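Relatório de andamento ao Fundo Bustos
Projeto: Grupos de leitura devocional e biblioteca circulante Doko
Período: março a agosto
Responsável pelo relatório: Violeta Olivares

1. Situação geral

O projeto está em andamento nas quatro congregações previstas. Os grupos de leitura se reúnem toda semana, com pausa em julho, e a biblioteca circulante empresta livros desde abril. Dois itens do plano estão atrasados: a tradução do guia de estudo para os grupos de enlutados e a formação da segunda turma de facilitadores. Ambos são tratados adiante, com novo prazo.

O financiamento do Fundo Bustos cobre a compra dos livros, a impressão dos guias, o transporte das caixas entre as congregações e uma bolsa de meio período para a coordenação. Não houve mudança de rubrica neste período. Pedimos uma, descrita no item 7.

2. Grupos de leitura

O plano previa grupos de até 12 pessoas, lendo um livro por trimestre, com um encontro semanal de uma hora e meia. Na prática mantivemos o limite em três congregações. Na quarta, a da Vila Zesivero, a procura foi maior e abrimos um segundo horário, às 15h, para quem não pode sair à noite. Esse horário reúne principalmente pessoas aposentadas e duas mães que vêm enquanto os filhos estão na escola.

O primeiro livro do ano foi uma coletânea de meditações sobre os Salmos de lamento. A escolha gerou discussão. Parte dos facilitadores achava o texto pesado para abrir o ano e preferia começar por um livro sobre oração. Ficamos com os Salmos, a pedido dos próprios participantes, que já tinham lido dois livros sobre oração no ano anterior. O Salmo 88 ocupou três encontros em vez de um, porque os grupos quiseram voltar a ele. Alguns participantes disseram que nunca tinham ouvido uma pregação sobre esse salmo, que termina sem consolo, e que foi um alívio lê-lo em voz alta junto com outras pessoas.

O segundo livro, iniciado em junho, trata do descanso e da guarda do domingo. Andou mais devagar. O autor escreve para leitores com horário fixo de trabalho, e boa parte dos nossos participantes trabalha por escala ou vende no fim de semana. Cristóbal Zapata, facilitador em duas congregações, preparou uma folha de perguntas alternativas para os capítulos 3 e 4, e essa folha foi adotada por todos os grupos. Ela segue no anexo B.

A frequência caiu em junho, como em outros anos, e voltou em agosto. As listas de presença estão no anexo A, por congregação. 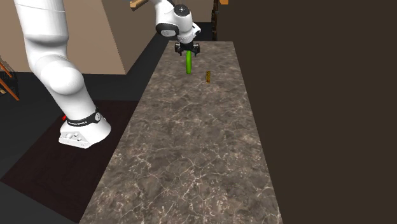 3. Biblioteca circulante

A biblioteca funciona com caixas que passam de uma congregação a outra a cada dois meses. O acervo chegou a 1000 volumes em agosto, que era a meta para o fim do primeiro ano. Desse total, 200 foram comprados com recursos do Fundo e os demais vieram de doações e do acervo antigo da Associação Clerenness, que encerrou sua sala de leitura e nos cedeu as estantes e os livros.

As doações exigem triagem. Recebemos muitos exemplares repetidos de comentários bíblicos antigos, manuais de escola dominical incompletos e livros com anotações de donos anteriores. Decidimos manter os livros anotados quando o texto ainda é legível. Há leitores que gostam deles, e um exemplar de sermões sobre a carta de Tiago, cheio de comentários a lápis, tem fila de espera.

O que mais sai:
— biografias de missionários e de pastores;
— devocionais diários, sobretudo os de letra grande;
— livros sobre luto e doença na família;
— histórias bíblicas para crianças até oito anos.

O que quase não sai são as obras de teologia sistemática. Não propomos retirá-las. Os facilitadores as consultam, e ocupam uma única caixa, que deixou de circular e fica na congregação central.

O controle de empréstimos é feito em caderno. Testamos uma planilha compartilhada em maio e abandonamos em junho. As pessoas que atendem na biblioteca não são sempre as mesmas e a planilha ficava dias sem atualização. O caderno viaja com a caixa e, a cada troca, a coordenação fotografa as páginas e lança os dados. Perdemos poucos livros até agora. O prazo de devolução passou de duas para quatro semanas e as reclamações cessaram.

4. Guia de estudo para grupos de enlutados

Este é o item com maior atraso. O guia foi escrito em francês por Josiane Charpentier, capelã hospitalar, que autorizou por escrito a tradução e a distribuição gratuita em nossos grupos. São oito encontros, cada um com uma leitura bíblica curta, uma página de reflexão e um tempo de silêncio orientado.

A tradução ficou pronta em maio. Na revisão, Constanza Daza apontou que o texto supõe um cuidado pastoral individual que nossas congregações nem sempre podem oferecer. O quinto encontro, por exemplo, termina recomendando que cada participante procure o capelão durante a semana. Não temos capelão. Escrevemos à autora propondo que o trecho fosse adaptado para um acompanhamento em duplas, entre participantes, com um facilitador de referência. Ela aceitou a ideia e pediu para ver o novo texto antes da impressão. Também pediu que a oração final do oitavo encontro permanecesse exatamente como está.

O texto adaptado foi enviado a ela no início de agosto. Se a resposta vier até setembro, a impressão de 100 exemplares pode ser feita em outubro e o primeiro grupo começa em novembro. Preferimos não começar com cópias provisórias.

Houve ainda uma questão de versão bíblica. O guia original cita uma tradução francesa sem equivalente direto em português, e em dois encontros a reflexão depende de uma palavra específica do texto. Nesses casos usamos nossa versão habitual no corpo da leitura e colocamos uma nota curta explicando a palavra. Nos demais encontros a troca não causou dificuldade. 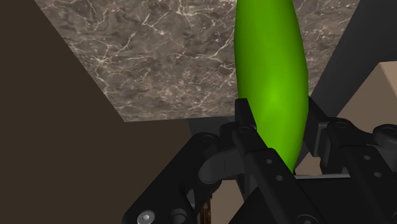
5. Formação de facilitadores

A primeira turma concluiu os seis encontros em abril. Todos os formados estão atuando, menos um, que mudou de cidade. O conteúdo foi o previsto: como conduzir uma conversa sobre um texto, como lidar com silêncio e com quem fala demais, quando encaminhar alguém para atendimento pastoral ou de saúde.

Na avaliação escrita, o encontro mais elogiado foi o quarto, conduzido por Yi-an Seol, sobre ouvir sem corrigir. Vários facilitadores relataram que tinham o hábito de responder a cada dúvida com um versículo, e que o exercício proposto (passar dez minutos só fazendo perguntas) mudou o modo como conduzem o grupo. O encontro mais criticado foi o segundo, sobre gêneros literários na Bíblia, considerado longo e expositivo. Será dividido em dois, com leitura prática na segunda metade.

A segunda turma estava prevista para junho e não abriu. Tivemos inscritos suficientes, mas a maioria só podia aos sábados pela manhã, horário em que a sala é usada pelo ensaio do coral. A direção do coral concordou em ceder a sala a partir de outubro. A turma começa então, com as mesmas pessoas inscritas, salvo desistências.

6. Dificuldades

O transporte das caixas depende do carro de dois membros da coordenação. Em maio, com um dos carros na oficina, a troca atrasou três semanas e duas congregações ficaram com as mesmas caixas por quase um trimestre.

A congregação mais distante tem menos apoio que as outras. Seu pastor atende também outra comunidade e não consegue estar presente nos encontros. O grupo se mantém por iniciativa dos participantes, que se revezam na condução, mas sente falta de orientação em perguntas doutrinárias. Combinamos uma visita mensal da coordenação a partir de setembro.

Houve também uma divergência sobre o acervo. Um participante pediu a retirada de dois livros por discordar da posição dos autores sobre a cura. Ouvimos o participante e os pastores das quatro congregações. Os livros ficaram. Na contracapa de todos os volumes passou a constar uma nota dizendo que a presença de um título na biblioteca não significa concordância com todo o seu conteúdo.

7. Uso dos recursos e pedido de remanejamento

O gasto com livros ficou abaixo do orçado por causa da doação da Clerenness. O gasto com transporte ficou acima. A impressão dos guias ainda não foi executada, pelos motivos do item 4. O demonstrativo completo está no anexo C, com as notas fiscais digitalizadas.

Pedimos autorização para transferir parte do saldo da rubrica de livros para a de transporte, de modo a pagar um frete a cada troca de caixas até o fim do período. O valor exato está na última linha do anexo C. O pedido não altera o total aprovado.

8. Próximos passos

Setembro: início das visitas mensais à congregação mais distante; resposta da autora sobre o guia adaptado; escolha do terceiro livro do ano. Os dois títulos em consideração são um estudo sobre o livro de Rute e uma seleção de cartas pastorais. A votação será feita nos próprios grupos.

Outubro: impressão do guia; abertura da segunda turma de facilitadores; inventário do acervo, com retirada dos volumes danificados.

Novembro: início do primeiro grupo de enlutados, na Vila Zesivero, no horário das 15h.

O próximo relatório será enviado em fevereiro, com as avaliações dos participantes do guia e a lista atualizada do acervo. Dúvidas sobre os anexos podem ser encaminhadas diretamente a Constanza Daza, que cuida da prestação de contas.

Violeta Olivares
Coordenação do projeto Doko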